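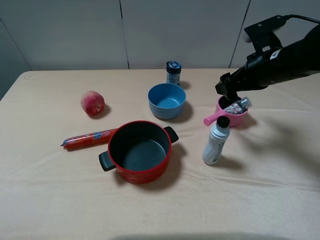
A pot, a jar and a few bottles on a plain cloth, ready for sorting.

Last updated: February 2023

If your kitchen cupboard is anything like mine, the little things are what drive you mad. The saucepans behave themselves, but the sweets, the half-used jars and the odd bottle wander to the back and stay there until December, when you want the space for the baking. So twice a year I spread an old pale cloth over the table (it saves the top from scratches, and sticky bottoms wipe off on it nicely) and bring everything out a shelf at a time.

Give yourself 60 minutes and a pot of tea. Empty bowls and pans go down first, then the small stuff goes near whatever it might live in. A pink pan with a long handle will happily hold a bottle of sweets, and a blue bowl does for packets - anything light, really. Keep food well away from bottles that aren't food, and put fresh things like peaches and sausage back where they belong before you start wiping shelves.
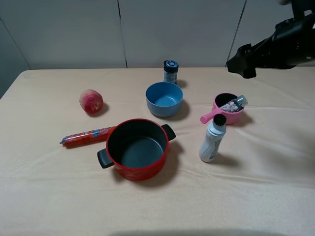 Rosimero wrote in to say that jars should never go inside a nonstick pot without a folded tea towel underneath, as the bases scratch the coating. I do agree, and kitchen paper will do at a pinch.

We use cookies to remember your settings. Accept or manage your choices.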